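Birthe Lauritsen had nearly 100 good runs by the time the second shift came on at Grendlow. She needed 60 more before she could go home to Ullden.

The gloves made her hands sweat. When she closed her fingers, the robot closed its fingers on the other side of the curtain, and she watched it do so through the headset. Blue pegs, white board. Pick one up, find its hole, let go. If she dropped one she said "bad" out loud and the run was thrown away. 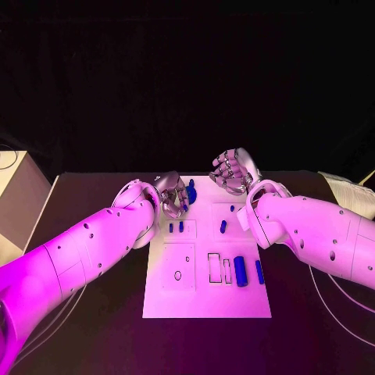
"You're slowing down," Salinas said from the desk.

"I'm being careful."

"It'll learn careful, then. They want it quick."

She thought about that. In October she had taught it to fold towels, and later she saw it working alone. It stopped before the last fold and smoothed the cloth with the side of its hand. Her mother did that. Birthe hadn't known that she did it too.

She bent the left wrist and tried the grip again. Her shoulder hurt.

"Do you want me to take over?" Salinas asked.

"No. Start the next one."

He pressed the key and read out the number, 1188, and she lifted both hands.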